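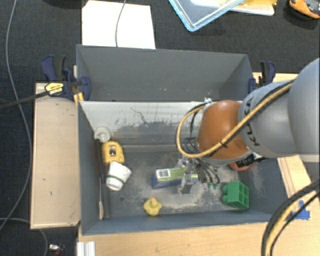 Kwame Essien
Kramkisten-Challenge, Tag 4! Heute ist die graue Kiste dran und ich freu mich wie ein Kind 😄

Kwame Essien
Gelbes Maßband – endlich! Ich hab seit Januar mit dem Lineal gemessen, sogar das ganze Regal im Flur.

Kwame Essien
Und die kleine gelbe Gummiente!! Die kommt sofort ins Bad, keine Diskussion.

Kwame Essien
Regel bleibt: jedes Teil kriegt einen festen Platz oder zieht aus. Der Becher mit dem grünen Streifen darf in die Küche – vorher aber spülen.

Kwame Essien
Danach wird der Kistenboden ausgesaugt, der hat's echt nötig. Wer macht mit? Zeigt mir eure Kramkisten, ich liebe sowas!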